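Setting up the Tanari two-arm kit for a fruit pick-and-place task

Posted Sep 20, 2019 by Yuto Okabe

The Tanari is a two-arm kit sold by Lasatberg. It comes with the arms, the grippers, two wrist cameras, two table cameras, the controller and a copy of the Cluneo software. The printed guide gets you as far as a powered arm that moves when you press a button. It stops there. This page covers the next part, from a powered kit to a first set of recorded picks using plastic fruit and a wire basket.

I wrote it from our own setup, with notes from Yufang Hou, who did the camera work, and Shigeru Sasaki, who did the wiring. Everything applies to controller release 1003. Menus in earlier releases are in a different order, and the gripper page is missing from some of them.

Before you start

You need the kit assembled and bolted down, both arms homed, and the emergency stop tested. If you have not tested the stop, do that first. Page 12 of the printed guide covers it.

You also need:

A table with its top at 900 mm from the floor. The bracket supplied with the table cameras is cut for this height. Ours is a light wood top and works fine, but it is shiny, and I will come back to that.

Plastic fruit. Buy more than you think you want, in several sizes. A mix of round things, long things and bunches is best.

A basket the arms can reach into from above. Avoid anything with a tall handle.

Two people, at least for the first day. One runs the arms and one watches the stop.

Step 1. Route the cables

Run the camera and power cables overhead if your ceiling allows it. We started with everything on the floor and moved it after a day. Leave enough slack at each drop for the arm to reach its farthest point and turn the wrist both ways. Move the arm by hand with the motors off to check this, and do it slowly. The cable that catches is usually the wrist camera cable, at the second joint.

Tie the slack in wide loops. The clips in the box are stiff and can be reused, but they will mark a thin cable if you close them all the way. Shigeru leaves them one notch open.

Label both ends of every cable before you plug anything in. The connectors for the left and right wrist cameras are the same, and Cluneo will accept them swapped without a warning. You find out later, when the left arm closes and the right view changes.

Step 2. Mount the table cameras

Clamp the first table camera just above the surface, looking across the table. It seems too low when you stand next to it. Leave it there. A low view shows the gap between the fingers and the tabletop, and that gap is hard to judge from a high camera.

The second one goes at the opposite corner and higher. Its job is to see into the basket.

Open Cluneo, go to Devices, then Cameras, and press Identify. Each camera in turn should show a green border on screen. If one does not appear, unplug it, wait for the list to refresh, and plug it back in. If you get error 613, the camera is sharing a port with another device. Move it to its own port on the controller. A hub will not fix it. We tried two.

Now set exposure. Turn on every light you plan to work under and close the blinds if there are any. Press Auto once, wait for the picture to settle, then press Lock. Do not leave it on Auto. Each time an arm passes in front of the lens the whole picture will change brightness, and the recordings will be uneven.

With long ceiling lights and a low camera, the upper part of the picture will be washed out. This does no harm as long as the fruit is well exposed. Judge the exposure by the darkest piece on the table. If you can see its edge against whatever is behind it, lock there.

Step 3. Check the wrist cameras

The wrist cameras come fitted, but the angle is usually off by a little after shipping. Loosen the two small screws on the bracket and tilt the camera until both fingertips are in view with the gripper half open. Tighten the screws by hand. They strip easily, and Lasatberg took a week to send us new ones.

Close and open the gripper a few times while you watch the picture. The fingers should meet near the center line, left to right. If they meet far to one side, the bracket is turned and needs to come off and go back on.

Some blur while the arm is moving is normal. If the picture is soft while the arm is still, the lens cover film is probably still on. It is clear and easy to miss.

Step 4. Set grip force

The default force is too high for hollow plastic fruit. It dents the softer pieces. Go to Grippers, then Force, and set both sides to 46. The scale runs to 100 and has no unit on screen.

Test on three pieces: something round and smooth, something long, and a bunch of grapes. The round piece should stay put when you tug it gently. The long piece should not turn when the arm lifts. The grapes are the hard one. Grip the bunch near the stem, across the middle of the cluster, and check that no leaf is trapped under a finger. A trapped leaf slides out partway through the lift and the bunch goes with it.

If pieces slip at 46, clean the finger pads with a dry cloth before you raise the force. Akihiko Kawaguchi had the left side up to 70 before he found a film of dust on the pad.

Step 5. Teach the limits

Go to Workspace and pick New. Cluneo asks you to touch the arm to four corners of the table, then to one point on the surface. Use the tip of the left finger for all five. Press Save after each point, not at the end. The program keeps nothing if the session drops partway.

Next set the rest height, where the grippers wait between picks. Put it well above the tallest thing you will place on the table. If it is too low the grippers will brush the fruit on the way back, and you will spend time picking things up off the floor.

Repeat for the right arm. Then run Cross Check, which moves both arms slowly over the whole table. Keep a hand on the stop for this — it is the one move in the setup where the arms come close to each other.

Step 6. Lay out the fruit and look at every view

Start with a loose row along the table. Let some of the pieces overlap from the camera's side, so that the views are not all clean ones. Later, put the basket on the table and begin moving pieces into it. Between layouts, open the views one by one and look at them full size. The small previews in Cluneo hide a lot.

In the table view, check that you can tell neighboring pieces apart and that the raised grippers are clear of the fruit. In the wrist view, check the fingers and the gap between them.

Table view, fruit in a row and both grippers up: 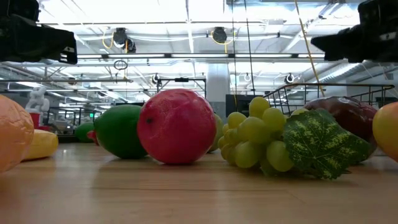 Table view with the wire basket on the right:

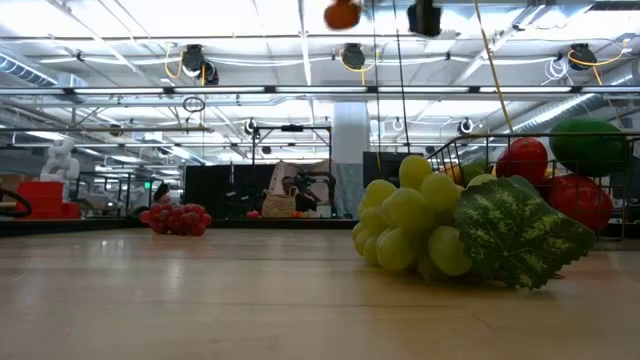 Wrist view, both fingers in the lower part of the picture:

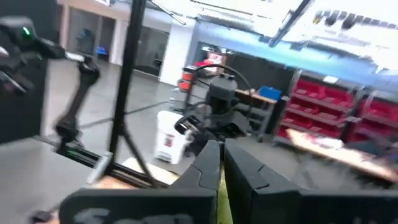 Step 7. Record a short set

Go to Record and make a new task. Give it a plain name. The field takes long names, but the export cuts them short, and two tasks that begin with the same words will end up looking alike in the folder.

Set the countdown to at least three seconds. Press Start, take your hands off the controls until the tone, then do one pick and one place. Press Stop when the gripper is back at rest height. Keep it to one piece per recording on the first day.

Do ten of these and play them back before doing any more. Watch all the views together with Sync turned on. You are looking for three faults:

A view that lags behind the others. Restart the controller. If it comes back, swap that camera's cable.

A view that freezes when an arm is at full reach. The cable is pulling. Go back to step 1.

Brightness that jumps. A camera is still on Auto.

Throw away bad recordings right then. Tsutomu Sakai kept ours in a folder to sort out later, and we still have the folder.

Reflections on a shiny table

A glossy tabletop shows pale streaks from the ceiling lights. For recording this made no difference to us. It did upset the Find Object tool in Cluneo, which marked two of the streaks as objects. You can lay a matte cloth down, but then you have to teach the surface point again, and the cloth moves. We turned the tool's brightness cutoff down and left the table bare. The setting is under Vision, then Advanced, and it resets when you update the controller.

What comes in the box and what costs extra

The base kit includes everything used on this page apart from the table, the fruit and the basket. Spare finger pads are sold in pairs. Order a set with the kit, as shipping on a small order costs more than the pads do.

The Holzer finger set is a separate purchase. It has narrower tips and is better for stems and small pieces. It fits the same mount with the same four screws, but the force scale is different, so repeat step 4 after you change over. We have only used it for a few days.

Lasatberg also offers an on-site setup visit. We did not take it. Allow two days to do the work yourself, most of it on cables and cameras.

Changes to this page

Corrected the menu path for grip force. The older text sent you to Devices.

A section on exporting recordings is planned for December.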